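4. Setting up the Bedeck folding table

Read this section one time to the end before you open the carton. The table is heavy and two persons should carry it.

1. Lay the carton on a flat floor, with the Deltia label up. Cut the tape only, do not push the knife deep.

2. Take out the table top and put it face down on a blanket. Keep the bag of screws in a cup.

3. Open the first leg until you hear the lock click. Pull on it gently. If it moves, press the lock again by hand. Repeat with the other legs.

4. Turn the table over with a second person. Do not drag it on its legs.

5. Turn each foot until the top is level. One full turn is enough in most rooms.

Note: In tables sold before January the feet have a left thread. Turn them in the opposite direction.

CAUTION: Do not sit or stand on the table. The maximum load is 100 kg, spread evenly. Keep at least 30 cm free between the table and a heater.

6. Wait one hour before you put things on the top, so that the feet can settle. After this the table is ready for use at meals.

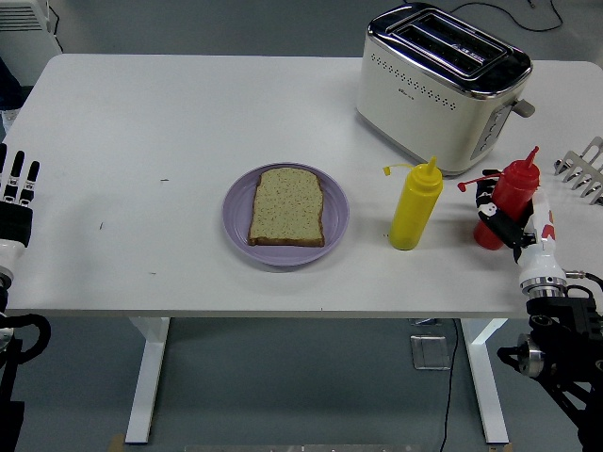
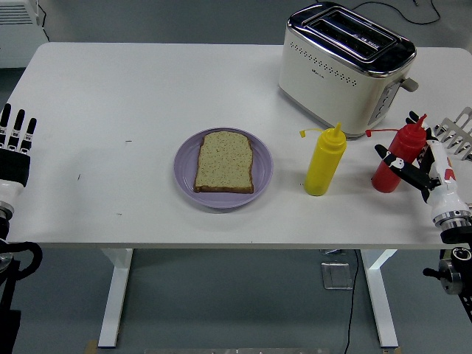 Wongsuwan, 2021-06-18

4.1 Cleaning the top

Wipe the top with a soft cloth and a little dish soap. Sauce and oil should be removed the same day. Do not use steel wool. For old stains, use Ernon cleaner, one cap in 1000 ml of water, and dry the top well afterwards.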